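Student Research Day at the Zurncombe Veterinary College: Frequently Asked Questions

Who can present a poster?
Any student who is enrolled in the veterinary or graduate program, also the interns and residents. First-year students are welcome, even if the project is still small. Your supervisor must sign the form before you send it.

When is the deadline for abstracts?
The form closes at 5 p.m. on the last working day of September. We do not accept abstracts by email after this time.

How long can the abstract be?
The limit is 314 words, without the title and the names of authors. We know it is a strange number - it comes from the space in the printed booklet. Case reports have the same limit.

My results are not complete. Can I still apply?
Yes. Please write "preliminary" in the title and explain which part is missing. Last year 17 of the posters were preliminary and one of them received a prize.

What are the prizes?
There is the Ofori Prize of $600 for the best talk and a second prize of $500 for the best poster. The prize money is paid to the student and not to the laboratory.

Who are the judges?
Dr. Abena Ofori leads the judging of large animal and public health topics. Dr. Ekow Opoku leads small animal and basic science. A judge never scores a student from the same laboratory.

Do I need ethical approval?
If your study used live animals or records of clients, yes. Put the approval number at the bottom of the poster. For studies with only published data you can leave this line empty.

Where do I print my poster?
The print shop in the Baltedness Building knows our format. Please order at least four working days before - in the last week they are very busy.

Can my family come?
Yes, the poster session is open to everybody. The talks in the morning are only for people with a badge. Pets must stay at home, with the exception of service animals.

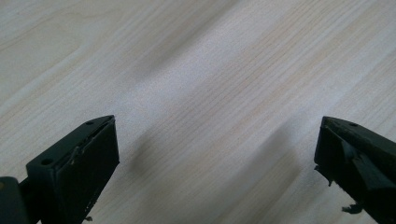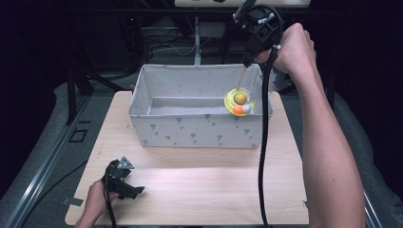 Light wooden tabletop in both photos; light gray fabric bin in the second.

I have a different question.
Please write to the Research Day office through the Toso student portal. We answer usually in two working days.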